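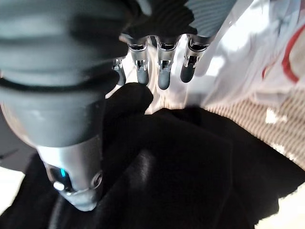
Wrist camera policy stalls on dark cloth. Is more data really the fix?

Posted by sulitdale_bench in Manipulation > Software

We have a five-digit hand on an arm, one small camera at the wrist, and a learned grasp policy running through the Trarkeo stack. On towels and colored shirts it does fine. On soft black stuff it comes down, hovers with the fingertips almost on the cloth, and sits there until the timeout. Sometimes it closes on air.

The vendor's answer is to collect more demos. We trained on 2222 episodes, they say go to 3549 and it will sort itself out. I don't buy it. Has anyone here seen more episodes fix this, or is that just what people say when they don't want to look at the camera settings? Auto exposure is on, there's bright light behind the fingers, and I haven't touched the defaults.

javik_user
3 votes

Add more data. We had something similar and it went away after retraining. Also update Trarkeo, the old version had bugs.

thumbside
13 votes, accepted

I wouldn't collect a single new episode yet. Dump the images the policy gets in the last second before the stall and look at the histogram over the cloth. If the bright background is driving the exposure, your black fabric is squeezed into a handful of values at the bottom and the folds are barely there. A thousand more demos recorded that way will be a thousand more demos with the same problem.

Things I'd try, cheapest first:

Meter on the lower center of the image, where the cloth ends up during the approach. Most drivers let you set a region.

If you can't, lock exposure by hand and accept that the background blows out. The policy doesn't need the background to pinch a fold.

Check whether your training images were logged before or after the driver's auto gain. Ours were logged after, the live ones came in before, and we lost two weeks to that.

Then replay 500 old episodes offline with the dark end pushed down and see if the predicted finger closing gets later or vanishes. That tells you if it's perception, and it costs you an afternoon.

One caution. Changing exposure shifts the images away from what the policy was trained on, so towels may get worse. Fine-tune on a small mixed set before you judge it.

nigam_lab_account
1 vote

Exposure is part of it, but I'd be wary of blaming everything on the camera. Close up, the fingers hide a good share of the cloth, and a single view gives weak depth on matte black anyway. We stopped trusting vision for the last bit of travel. Ours moves down slowly until motor current rises, then closes. Ugly, and it pinches the mat underneath now and then, so cap the force. I have no success rate to quote because we never ran a fair comparison.

Comment from sulitdale_bench

Histogram is bad, nearly everything on the cloth is under 13 out of 255. Trying the metering region first. Not convinced yet about the current trick on a woven surface.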